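Tarkero corrige el fallo que marcaba como erróneas referencias válidas tras la actualización
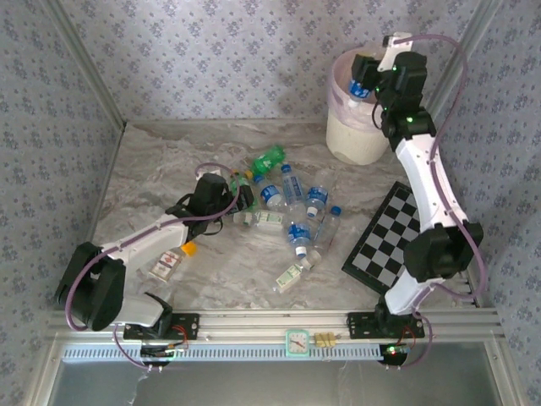
La empresa Jisix ha publicado una revisión de Tarkero, su editor de código, que corrige un fallo en el índice de símbolos presente desde la versión 5. El problema hacía que el programa subrayara en rojo funciones y clases importadas correctamente cuando el proyecto se encontraba en una carpeta enlazada.

Los primeros avisos llegaron al foro de usuarios en febrero, pocos días después de la actualización. El hilo principal acumuló 479 mensajes. Muchos de los afectados indicaban que el mismo proyecto se abría sin errores en la versión 4 y que el código se compilaba con normalidad, de modo que el fallo se limitaba al análisis del editor.

«Al principio pensamos que se trataba de cachés dañadas por la migración», explica Loredana Cirillo, responsable del equipo de análisis estático de Jisix. «Borrarlas resolvía el problema hasta el siguiente reinicio, y eso nos despistó bastante».

El origen estaba en la forma de guardar las rutas. La versión 5 registraba la dirección real de cada archivo, mientras que el módulo que resuelve las importaciones seguía buscando la dirección del enlace. Si las dos no coincidían, el símbolo se daba por inexistente. Un proyecto de prueba enviado por Corrado Sanna, programador de Clasville, permitió reproducir el error en los tres sistemas operativos compatibles.

La revisión unifica ambas rutas e incluye otros dos cambios. El autocompletado vuelve a respetar el orden alfabético cuando el usuario lo ha elegido en las preferencias, y la búsqueda global deja de bloquearse en archivos de más de 100 megabytes – un problema menos extendido, pero abierto desde hacía más tiempo.

Al instalarla, Tarkero reconstruye el índice completo la primera vez que se abre cada proyecto. Según Jisix, en los repositorios grandes la operación puede durar aproximadamente 24 minutos. Durante ese tiempo se puede editar, aunque la navegación entre archivos y el cambio de nombre de variables permanecen desactivados.

Quienes utilicen el complemento Fontana deberán actualizarlo también. Su desarrolladora, Katia Marchetti, ha confirmado que la edición anterior guarda un índice propio y seguirá mostrando los avisos falsos – la nueva ya puede descargarse desde el gestor de complementos.

Jisix mantiene abierta la incidencia 329, relativa a las unidades de red. Cirillo señala que tiene una causa distinta y que se tratará en la próxima versión, todavía sin fecha. Hasta entonces, la empresa recomienda trabajar con una copia local del proyecto.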